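Umside Motor Works

Umside Motor Works was a British maker of light vans and small passenger cars, best known for the Fetia delivery van and for the series of safety recalls that marked the van's final years in production. The company took its name from the Umside district of Citwood, where it had its only assembly plant.
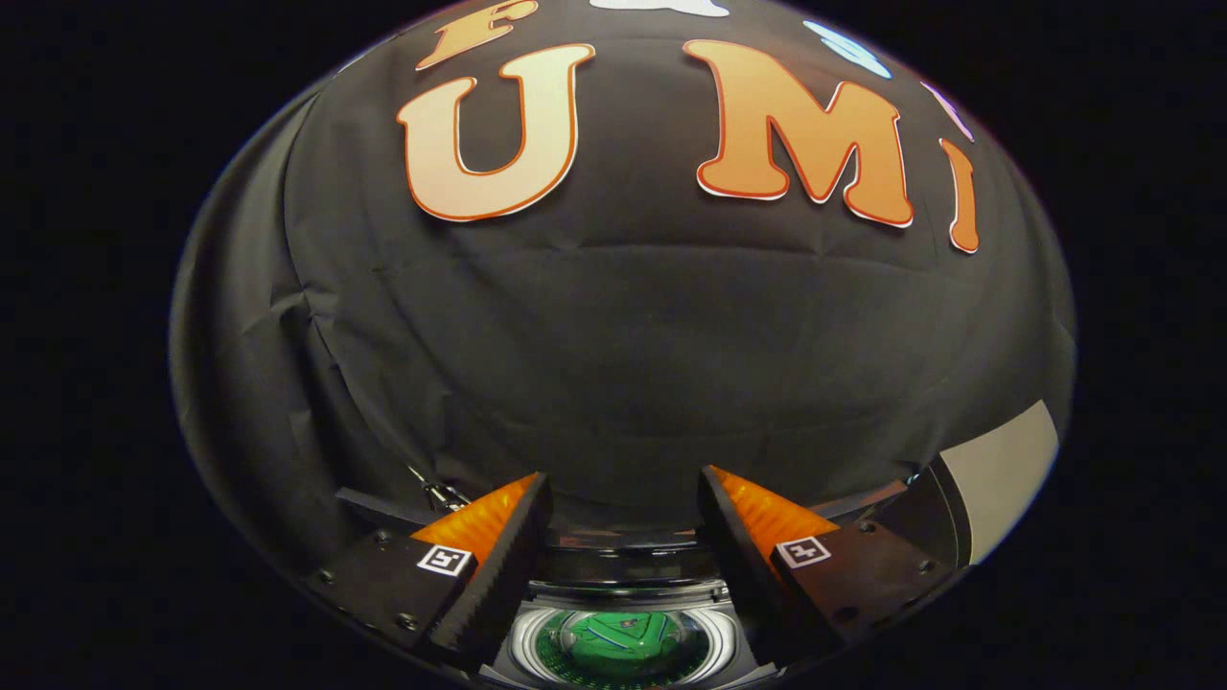 The firm began as a repair business serving local bakers and laundries, and moved into vehicle building when its customers asked for a van narrow enough for the lanes of the old town. Early models used bought-in engines and gearboxes, with bodies made and painted at Umside. Output was small, and most vehicles were sold within a day's drive of the works.

Products

The first model sold under the company's own name was the Crabtree, a two-door car offered with a choice of two petrol engines. It sold slowly. A total of 641 were built before the line was given over to the Fetia, a front-wheel-drive van with a sliding side door and a payload of 900 kilograms. A passenger version with five seats and rear windows followed, and shared the van's floor, suspension and fuel system.

The Fetia was bought mainly by small traders and by councils, which valued its low loading height. Reviewers praised the turning circle and the simple dashboard, but complained of road noise and heavy steering at low speed. A longer version was planned, and a single trial vehicle was completed, but it was never put on sale.

Recalls

The first Fetia recall concerned the fixing of the handbrake cable, which could work free of its bracket after repeated use on steep ground. It covered 200 vans, all from one early batch. Dealers fitted a revised bracket, and the work was completed within the same season.

A larger recall was announced in September of the following year and applied to 3,055 vehicles, including the passenger version. The rubber seal at the fuel filler neck hardened with age and could allow vapour to escape into the load area. Owners were told by letter to fill the tank no more than three-quarters full until the part had been replaced. Supplies of the new seal ran short, and some owners waited several months for an appointment.

The company's head of engineering, Efa Landeg, told the trade press that the original seal had passed its bench tests but had not been tried over a long enough period. Testing of rubber parts was later moved to an outside laboratory. No injuries were linked to either fault.

Decline and closure

The cost of the second recall fell on the firm at a time when larger makers were entering the same part of the market. Orders from councils, which had made up much of the Fetia's steady trade, were not renewed. Umside reduced the works to a single shift and then ended vehicle production, keeping a small department to supply spare parts. The parts business and remaining drawings were sold to a dealer in Citwood.

Legacy

Surviving vans are mostly of the later type, with the revised filler neck and a wider front bumper. The Crabtree is much rarer, as its sills and rear wheel arches rust badly and replacement panels were never made in quantity. The assembly hall at Umside was divided into smaller workshops, and the former paint shop was pulled down to widen the road.

See also: Light commercial vehicle; Product recall; Vehicle manufacture in Citwood

Contact us | Copyright and terms of use | Back to top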